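Stiltier floating floor trials: progress report to the fund
24 October 2019

Hello again, and sorry this is a bit longer than the last one. You asked for plain words and no graphs in the body of the report, so the graphs have all gone in the annex and I've tried to keep the rest readable over a cup of tea.

Where we are

The short version is that the footfall work is done, the vibration work is half done, and the long-term loading work has started late. We've spent a bit less than planned on materials and a bit more on lab time, and the two very nearly cancel out (the table in the annex has the lot).

For anyone on your side who is new to the file: the grant pays for us to test the Stiltier, our rubber-and-steel cradle for timber floors in converted flats. A batten sits in the cradle, the cradle sits on the old floor, and the new floor goes on the battens. The whole thing is meant to keep footsteps and machine rumble from getting down into the flat below without eating up too much ceiling height. The old version did footsteps nicely and was poor with anything that hums or spins. The new one has a softer pad, which we buy in from Druvine, and a wider foot.

Footfall tests

These went well! We ran the tapping machine over three floor build-ups: bare boards, boards with a thin underlay, and boards with the underlay and a layer of gypsum board beneath. All three beat the old cradle. The middle one gave us the nicest result for the money and it's the one I'd put in a brochure tomorrow if you let me. The heavy build-up was better still at the low end, but it's a pig to lift up a staircase and the fitters who helped us made their feelings clear.

One thing I'd flag is the edges. Our first floor gave a disappointing reading and I lost the better part of a week blaming the pads, swapping them about and muttering. The skirting had been pinned down tight on to the boards along one wall, so the sound was going straight into the wall and down. We lifted it, put the foam strip in as it should have been, and the reading came right. I've rewritten that page of the fitting guide because if we can get it wrong in our own test room then a busy fitter on a Friday certainly can.

Washing machines and other things that spin

This is the part you were most interested in at the last meeting, and it's the part that has given me the most grey hair. A washing machine is an awkward customer. It's heavy in a small area, the weight moves, and on a spin cycle it sweeps up through a whole range of speeds before it settles. Somewhere on the way up it will find the speed your floor likes least. 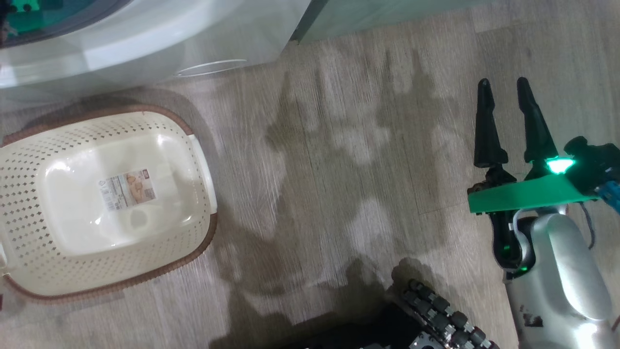 Front loader on a wood-effect floor, with the laundry basket alongside.

We began with the cradles at the normal spacing and the floor did what we feared: fine at full spin, but a noticeable wobble on the way up. Closing the spacing under the machine stiffened things enough to calm the wobble, though we gave away a little of the isolation at full speed. After a lot of fiddling we've settled on a pattern with 300 mm between cradles under the appliance and the ordinary spacing everywhere else. I think that's a fair trade. A fitter can remember it, and it doesn't need any special parts.

We also tried a mixture of hard and soft pads, hard at the front and soft at the back, on the theory that the load sits unevenly. It was a lovely theory. The results were all over the place and I couldn't get the same answer twice, so I've dropped it. The readings are in the annex for anyone who wants to pick them over, and I'd be glad to be told what I missed.

The other question was whether a machine built in between cabinets behaves differently from one standing free. It does, and mostly because of the worktop. If the worktop is fixed back to the wall and the machine is touching it, you have a bridge, and a bridge undoes all the good work going on underneath. A gap the thickness of a pencil is enough. I know that sounds like a kitchen fitter's problem and none of ours, but the complaint from downstairs will have our name on it, so I'd like it in the guide as well.

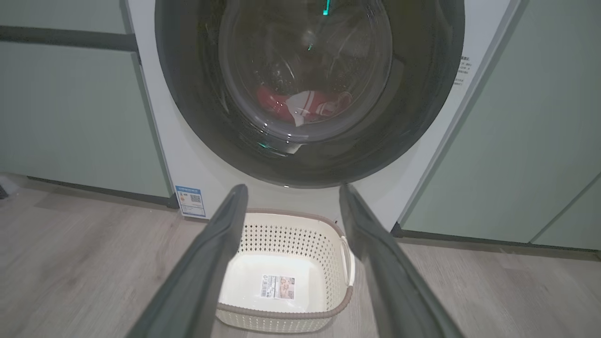
The same goes for pipes and waste hoses, by the way. A hose clipped hard to the wall will carry a surprising amount of rumble. We used loose rubber-lined clips in the second round and the difference was big enough to hear with your own ears, standing in the room below, before anyone looked at the meter. I've asked for those clips to go on the parts list as an optional extra.

Still to do on this part: tumble dryers, and one very long run with a deliberately lopsided load, to see whether anything creeps across the floor or works loose.

Long-term loading

This one is late, and I'd rather say so at the start of the paragraph than hide it at the end. The idea is to leave pads squashed under a steady weight for a long time and measure how much they sink. The rig should have been up and running in the summer. The first frame we had made was out of square, so the weight sat on one corner of each pad, and I wouldn't have trusted a single number that came out of it. It went back, the new one came, and it's now loaded and ticking along.

We have 198 pads on test, from both the old and the new mix. Early movement is small and it's flattening off the way we'd hope, but it is early and I don't want to promise anything. I'll have proper figures for you in December, and if there's bad news I'll ring before I write.

Samuel

Quick word on Samuel, which as you'll remember is the little spreadsheet tool for working out how many cradles a floor needs (I didn't choose the name and I've stopped trying to change it). It now does L-shaped rooms! It also lets you mark out a patch for a heavy appliance and closes up the spacing there by itself. It still falls over if you type a room width with a comma in it. That's next on the list. A couple of the fitters have been trying it on real jobs and their main request was for bigger text, so the text is bigger.

Pads and supply

Druvine have been good to deal with. The first delivery of the softer mix varied more than I'd like from pad to pad, and they took that seriously and changed how they cure it. The second delivery was much steadier. We've agreed a simple squash test on a handful from each box before they're used, which takes an afternoon and saves arguments later.

We've ordered 4,000 pads for the site trial. That's more than the trial itself needs, but the price dropped at that quantity and the leftovers keep perfectly well in a dry cupboard away from sunlight.

I did look at a second supplier, as you asked. Their pad, sold under the name Uro, is cheaper and looks very tidy. It's also a touch stiffer than our design allows for, so we'd have to change the cradle to suit. I'd leave it alone for this project and keep it in mind if we ever do a version for offices, where the floors are heavier anyway.

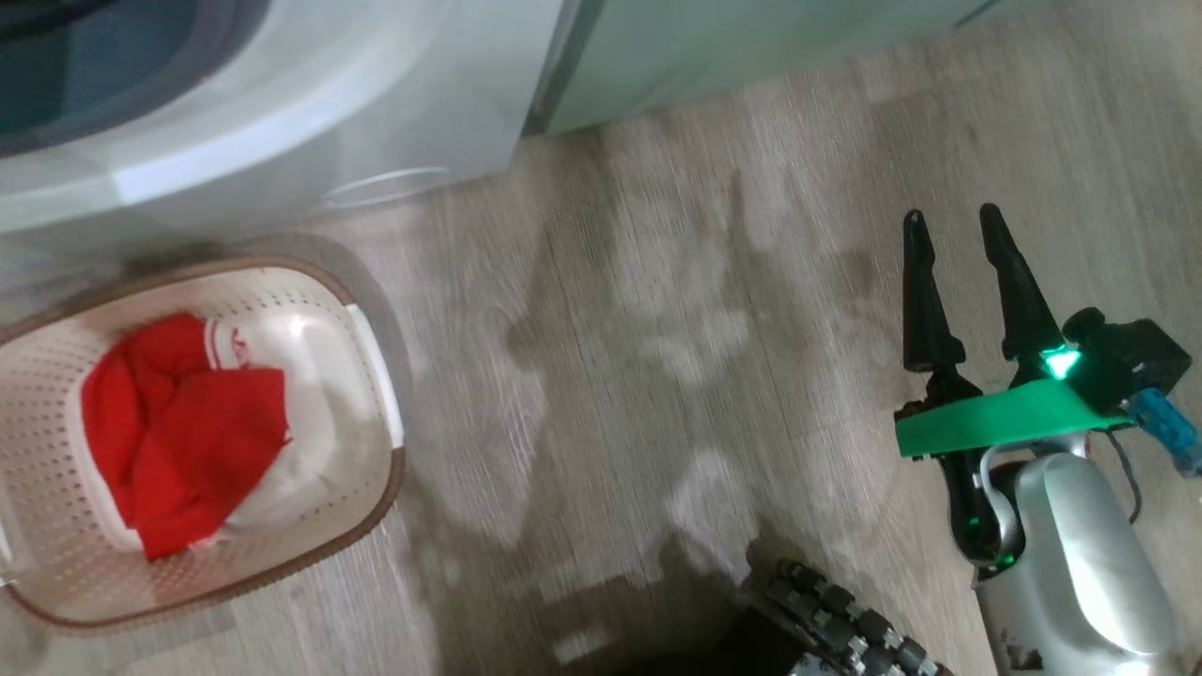 Page 4

Site trial

The trial will be in 2 flats, one above the other, in a converted mill building. We've got permission from the owner and the dates are pencilled in. The upper flat gets the new floor throughout, including the kitchen, and we measure from the lower flat before and after. The old floor up there is not very level, and packing it up is going to take longer than laying the new one. I've allowed an extra couple of days.

My worry is the threshold between the hall and the kitchen, where the new floor meets tiles that have to stay. We need a strip there that bridges the step without tying the two floors together. I have samples coming of a soft-topped one and I'll try them in the test room first.

Money and what I need from you

As I said, we're close to plan. I'd like your agreement to move the underspend on materials across to lab time, so that we can do the tumble dryer runs properly and repeat the lopsided load test if the first one looks odd. No new money needed.

I'd also like a yes or a no on the loose clips as an optional extra, as the parts list has to go to print soon.

The annex has the readings, the spending table and the marked-up pages of the fitting guide. If you only look at one bit, make it the page on skirting.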